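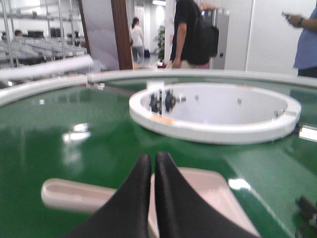
Gripper's view at the Prisstead demo: two fingers, a pale tray and the green table.

The Nisley group wants us to believe that a robot can learn to pick parts off a shiny surface from wrist video alone. The paper says 367 of 400 grasps succeeded. That is a nice number, and I would like to know more about the 33 that didn't.

The method, called Drurneo, skips the usual overhead camera and picks each grasp from what the wrist sees. Training took 20 hours of recorded handling, by the authors' count. Tiziana Bassi, the lead author, says glare was the main headache. I believe her. But the results table lumps all the lighting conditions together, so a reader can't tell whether the misses came from reflections or from plain bad aim.
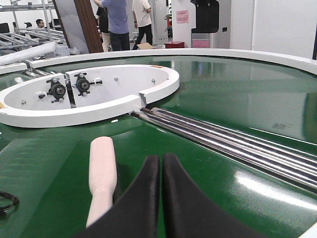

Fingers near a pale cylindrical object, with light glaring off the green surface.

My other complaint is the baseline. Drurneo is compared with two older systems, both tuned for matte surfaces - hardly a fair fight. The Lamont lab plans to rerun the test in July with its own parts, and I'd hold off on any purchase talk until then.
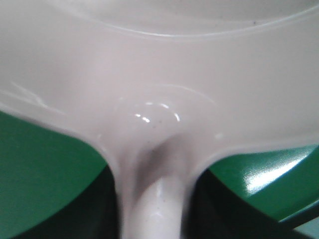 Close range is where I have the most doubts. The paper claims the model can still find an edge when a part takes up nearly the whole view, yet gives no separate score for those last moments before contact. Bassi says the breakdown will be in the next version.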